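I moved to Mostden in February with 70 boxes and one firm opinion, which was that hallways should be white. My neighbor Sugeng Osman laughed at me for that!

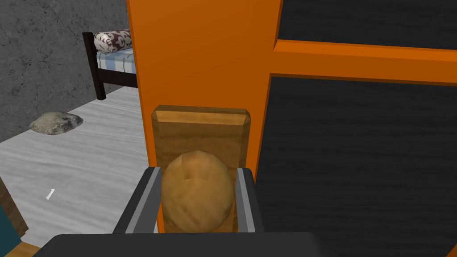
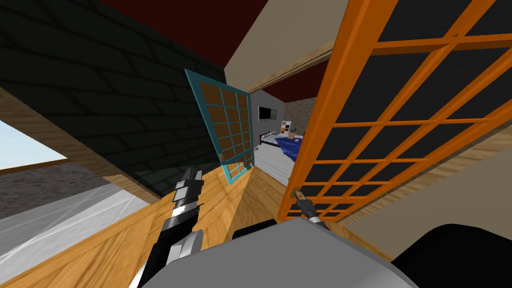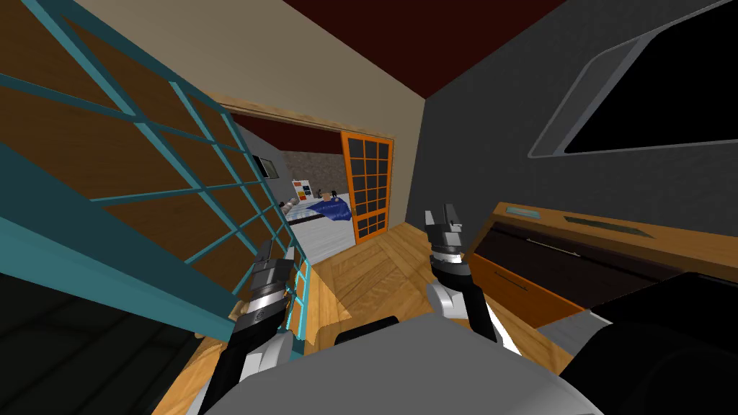
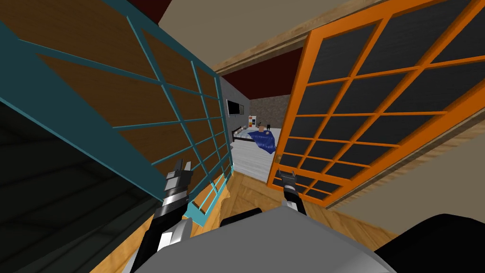
So I gave in and bought a can of yellow – a loud one – for the hall. Sugeng says you should live with a color through one gray week before you judge it, and I lasted two days before I went back to the store for more. The bathroom's next, and I'm thinking green.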